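Kurness 毛圈清洁巾（厨房用）商品页 + 编辑部使用意见

品牌：Kurness
经销：Zilelgate 家居
货号：579
规格：一包 2 条
售价：58 元/包
上架：4/2/21

厂家给的卖点是“一擦即净，告别清洁剂”。这种话我们在商品页上见得太多，照例先打个折再往下看。毛圈布就是毛圈布，织得密一点，吸水快一点，油该用洗洁精还是得用洗洁精。
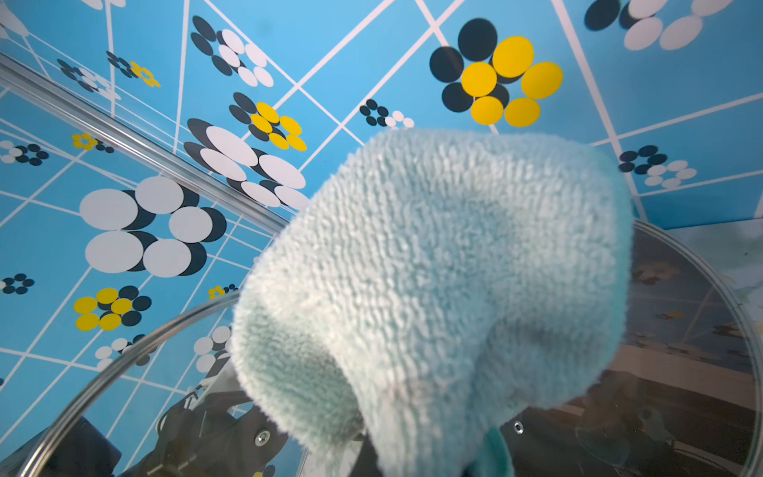

全文约 1400 字 · 预计阅读 4 分钟

先说材质。包装上写“高科技复合纤维”，成分标签翻过来是聚酯纤维和聚酰胺，跟市面上大多数超细纤维巾一个路子。我们写信问 Zilelgate“复合”在哪里，客服 Vasanthi Menon 回得很快，附了一份两页的宣传册，里面“复合”出现了很多次，解释没有。问到克重，对方说要等厂里的数据，到本页上架时还没等到。

吸水。厂家说能吸自重九倍的水。这个数字怎么测的，宣传册没写，是浸泡后拎起来称，还是滴干以后再称，差别很大。我们自己没有实验室，只拿它擦过水槽边和灶台。洒一杯水，一条能收住，拧一把再擦第二遍，台面上留一层薄薄的水印，要等它自己干。家里旧棉毛巾也能做到这个程度，只是棉毛巾更沉，晾得慢。

去油。“告别清洁剂”这句我们建议大家忽略。隔夜的油点子，清水加这块布，推过去是一片油膜，看着亮，手摸上去发涩。加一滴洗洁精就好了。同事 Hiwot Alemneh 的意见比我客气，她觉得每天做完饭顺手擦一遍的话，清水够用。这一点我同意，但每天顺手擦，用什么布都够用。

玻璃和不锈钢。这是我原本最不看好的一项，结果还可以。毛圈比较长，擦玻璃容易留毛，第一次用确实留了，洗过两水之后明显少了。想擦得透亮，最后还是要换一块平纹布收尾。页面底下有人问能不能代替专用玻璃布，我的回答是不能，省不了那一块。
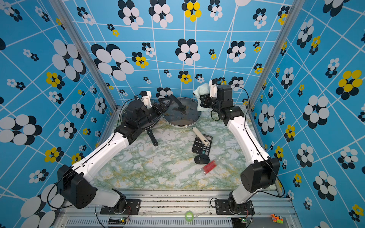 掉色问题单独说一下。彩色的清洁巾头几次尽量单独洗，别跟白衬衫混在一起。厂家保证“永不褪色”，可洗涤说明第三行又写着“深色请分开洗涤”，两句话印在同一张纸上，读者自己掂量。

洗涤方法：
水温 40 度以下，机洗、手洗都行。
不要放柔顺剂。柔顺剂会糊住纤维，吸水变差，这条是真的，跟牌子无关。
不要熨，不要漂白。
擦过重油的先用洗洁精搓一遍再进洗衣机。
晾在通风处，揉成一团丢在水槽边，第二天就有味儿。所谓“抗菌防臭”我们没看到检测报告，按没有处理。

跟同类比。Saraç 的华夫格巾更薄，擦玻璃比它利索，吸水差一截。Birnirex 的便宜，边上锁线松，一月份买的那包已经开始脱线了。Kurness 这款的锁边目前还完整，算是它实打实的优点，可惜宣传册里一个字没提。

值不值五十八块？一包两条，单条二十九。如果手头的抹布还能用，我看不出有换的必要。如果正好要添新的，又喜欢厚一点、抓在手里有分量的，可以买一包试试，别冲着“告别清洁剂”去。商家推荐的多包囤货套装，单价没便宜多少，我不推荐。

退换：未拆封七天内可退，拆封后只换不退，运费由买家承担。Zilelgate 首页写的是“无忧退换”，以这里的条款为准。

买家留言

Hagos Berhe：用了一个月，擦灶台挺好，擦窗户不行。同意上面说的，洗洁精别扔。

Catríona Heffernan：请问可以放烘干机吗？
回复：标签上只说低温。我们试过一次，毛圈变硬了些，下水以后又软回来。还是建议晾干。

Lemlem Wubshet：九倍吸水到底有没有人称过？
回复：我们没有。厂家如果补了测试方法，会更新在本页。

相关商品：华夫格玻璃布、木浆棉、挂式晾巾架（缺货）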